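Lerndale's block library opens its lids again, and the maple board is back

Nov 28, 2020

If you have walked past the old shoe shop on Malleswood Street lately, you may have noticed lights on in the back and a lot of shelving going up. The Lerndale Block Library is open again! Families and classroom teachers can once more borrow a tub of building blocks the way they would borrow a book, and after a long summer of scrubbing, sorting and sanding, the collection is in better shape than it has been in years.

The library holds just over 2,000 loose blocks, packed into 34 tubs. Some are big hollow ones for the floor, some are the plain unpainted kind that every kindergarten seems to own, and a growing share are small solid shapes meant for a tabletop: cubes, wedges, prisms and the like, in strong plain colors. Those small ones are the stars of the new season, and they come with something to play on.

"People used to take the little blocks home and put them on the carpet, and then they'd fall over and everybody got mad," said Estrella Manríquez, who has run the library from the start and did most of the sorting on her own dining table. "A good flat board changes the whole game. You set one down and kids go right to it."

The boards are the work of the Lozano shop out on the Osodow road, better known around here for kitchen counters and stair treads. Maple strips left over from bigger jobs are glued up side by side, planed flat and given a slight bevel along the edges so small hands don't meet a sharp corner. The shop has finished 11 of them so far, and each one looks different. Some are nearly plain. Others have ripples and streaks, and Manríquez has already heard from one first grader who will only take home the board with "the tiger part."

She asked the shop to leave the knots in, too. A small knot makes a fine well, or a rabbit hole, or the spot where the treasure is buried, depending on who is playing. (My own test builder, age six, said it was a drain.)

The tabletop sets came together over several rounds of trying things out. Early versions were all cubes, which stack beautifully and get old fast. Then came a set that was mostly wedges, and that one had the opposite trouble, with roofs everywhere and nothing to hold them up. The mix that stuck is a bit of everything. A cube next to a wedge makes a ramp with a landing. A six-sided prism on its end makes a tower, a table for a toy bear or a very good lighthouse. There isn't a picture to copy in the tub and there isn't a right answer, although there is a sheet of starter ideas for grown-ups who freeze up when handed a block.

A few of those ideas, straight from the sheet:

Put all of one color in a corner and call it a town. Build a road to the next color.

Stand one shape alone in the middle. Ask what it is and who lives there.

Find two shapes that look like one new shape when they touch.

Turn around while your partner moves one block. Which one was it?

That last game was a huge hit at the preview afternoon in May, when Manríquez brought a few boards over to the school in Osodow and left them out on the tables in the art room. Teachers there were supposed to try them for one lesson. They asked to hang on to them until the end of the term, and two classes ended up mapping their whole town in blocks, with the creek marked out in string and the water tower moved four times after a serious debate about where it really stands. I got to see the finished map and it was terrific. The feed store was a single red cube and every child in the room could tell me so.

The kids also gave the shapes their own names, and some have crept into the library's labels. The wedge is now a "cheese" on the tub list. The prism with six sides is a "nut," after the kind that goes on a bolt, which I like a lot better than what I learned in geometry.

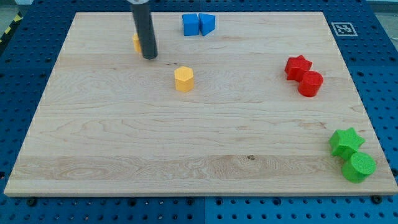

Two blue blocks sit side by side on the maple, with a yellow six-sided one standing on its own.

Borrowing works much as it did before. A tub goes out for three weeks and can be renewed once if there is no one waiting for it. A yearly family card is $5, and teachers in Lerndale and Osodow borrow free. Boards are lent separately from the tubs, one to a card, and they go back in the cloth sleeve they came in. Please don't wash them in the sink! A damp cloth is plenty, and marker will usually come off with a little patience.

Pickup is at the side door on Malleswood Street for now. Call or leave a note with the tub number you want, and it will be set out on the bench with your name on it. Tub lists are taped inside the front window, so you can read them from the sidewalk, and Manríquez has written them large enough that you don't have to press your nose to the glass. Returns go in the gray bin. Everything that comes back is cleaned and rests for a few days before it goes out again, so a popular tub may take a little longer to come around.

If you find a stray block under the couch after you have returned a tub, bring it in any time. There is a jar for them on the windowsill. One cube came home last month after four years away, along with a very nice letter from a family that had moved to another county and found it in a boot.

There is more in the works. The Lozano shop is cutting a half-size board for car trips and small apartments, and the first couple of those should be on the shelf before spring. Manríquez is also putting together a tub for older builders, with tricky angles and a stack of challenge cards, after hearing from a good number of middle schoolers who had been quietly using their little brothers' and sisters' sets. She would love to get ideas for the cards, the harder the better, and will take them on any scrap of paper pushed through the mail slot.

She is still looking for shelf brackets, clean lidded tubs and cloth for more board sleeves. Drop them at the side door during pickup hours, which are posted next to the tub lists.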